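How do I set out a long snack table so it doesn't look like a jumble?

Posted in Food & Get-togethers
Asked by Mekdes Tekleab, February 21, 2023

Hello all! I've somehow ended up in charge of the refreshments for my aunt's retirement do at the Kubiak hall, and I'm a bit stuck on the layout. There are 13 of us helping or related or both, and the rest are her old colleagues from Puston, who can eat (I've seen them at a wedding). It's all bought stuff, nothing cooked: sandwiches, wrapped cakes, crispy bars, biscuits, fizzy drinks in bottles. One long table, pushed up near the wall so people can only get at it from the front.

Last time I did anything like this I lined everything up in the packets and it looked like I'd emptied the car boot onto a cloth. I'd like it to look a bit nicer than that without spending a fortune on stands. Also, does anyone bother with an appliance on the table, to warm things up? We've got one we could bring but I'm nervous about flexes with my little cousins charging about.

Danuta Nowicki

Ooh, I love doing these! I'll do the electrics first as that's the bit you're nervous about. Put anything with a plug at one end, never in the middle, and leave a good stretch of bare table next to it before the food starts.
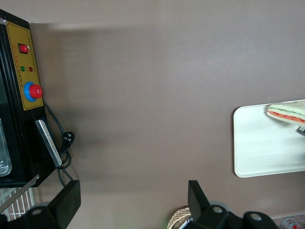

My other rule is to sort the flex out before a single plate goes down. People leave it till last and then it's trailing past the sandwiches and someone's sleeve catches it. A black cord left in loops with the plug just lying on the table, like the one there, wants gathering up and tucking round the back, or unplugging and taking away altogether if you're not going to use the thing. I had a warmer from Kollora for years and in the end I stopped taking it to parties, it was more bother than it was worth for a few pasties. With all wrapped food I'd leave yours at home, Mekdes, and have the space!

As for the layout, go for height at the back and flat things at the front. You've only got people coming from one side so it works beautifully. Use a plain cloth, nothing patterned, because the packets are busy enough already.

Czesław Lis

Bins. Have 2, one each end. Wrapped food makes a mountain of rubbish and it all gets left on the table otherwise. Don't know about the rest of it, my wife does the pretty part.

Emília Zeman

Agree with Danuta about height, and agree about the bins too! I do the tea table for our choir every June and I've got it down to a routine now, though it took me a few goes (the first year I put the drinks at the front and you couldn't see a single cake behind them).

I group by what it is and give each group its own thing to sit in. Baskets are brilliant, the charity shops are full of them and they hide a lot. Mixed shapes look better to my eye than a matching set.

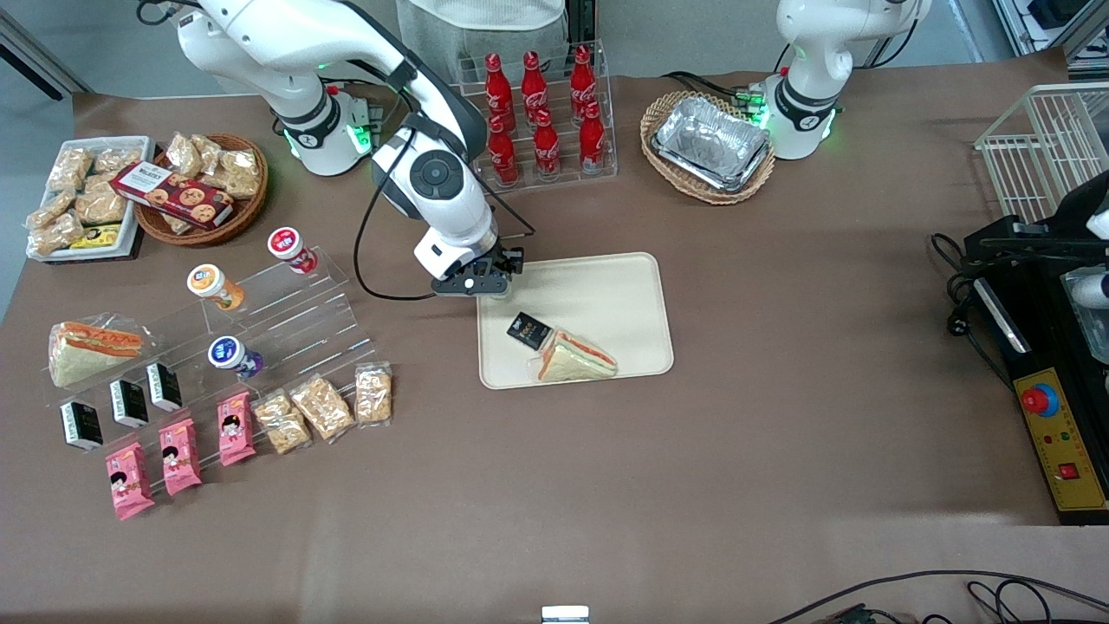 Bottles are the awkward ones, being tall and heavy and always the first thing to get knocked. I keep them towards the back and off the cloth if I can. A clear display rack does it nicely, with the red Coca-Cola bottles in two rows, three up and three down, so the back ones still show. You could get the same effect with a sturdy box under the cloth. Then the crispy bars can just be heaped on a white tray, they look generous like that, and the wrapped pastries go in a round basket. I'm less keen on a biscuit box lying across the top of the basket, I'd open it and tip the biscuits on a plate, but it's your party.

Sandwiches: leave them in their wrappers and put them on a pale tray, cut side showing, so people can tell what the filling is without picking up every one. And don't put them all out at once! I hold back half in a cool bag and top up as we go, then the table looks as nice at the end as it did at the start.

Oh, and do a practice run at home on the kitchen table the night before with the empty baskets. Take a photo on your phone and copy it at the hall. Saves such a lot of dithering.

Mekdes Tekleab

Thank you all so much, this is exactly what I needed. Warmer is staying at home! I've got 3 baskets from my mum already and I'm going to try the box under the cloth for the drinks. Czesław, bins noted, I hadn't thought of that at all.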